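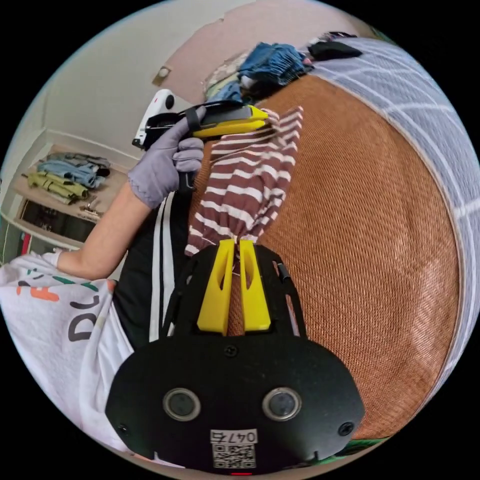 4. Handling striped knitwear and jersey before folding

Striped garments are treated separately in this unit because the pattern shows every error of alignment. A horizontal stripe that runs true across the body of the garment is the simplest check that the cloth is lying square. The brown-and-white piece held up at the start of this section has its stripes bunched into waves, and no judgement about squareness can be made while the cloth hangs like that.

4.1 Terms

Hold point: the place where the garment is gripped.
Drop: the length of cloth hanging free.
Stray corner: any corner lying outside the line of the fold.

4.2 Procedure

Lift the garment by its upper edge and let the drop settle.
Take the lower edge and draw it down gently until the stripes straighten. Knitted cloth must not be pulled beyond its resting length.
Find any stray corner and bring it back into line.
Lay the garment face down on the table, lower edge first.
Smooth from the centre outwards. Match the stripes at both side seams, allowing a difference of 2 mm.
Fold the sides in, then fold up from the hem.

4.3 Notes

Two hold points at the same end leave the other end free to twist. Hold points at opposite ends control the twist but tend to stretch the middle — this matters more with loose knits than with jersey.

Work gloves may be worn. They reduce snagging from fingernails but make a single layer of thin cloth harder to separate from the one beneath.

Stacks on the Derholm shelving are limited to 8 garments. Folded width is 30 cm for adult sizes and 20 cm for children's sizes. Stripes face the front of the shelf.

4.4 Practical work

Fold one striped and one plain garment by the procedure above. Record the stripe difference at each side seam on the Budville sheet and hand it in with the work for section 5.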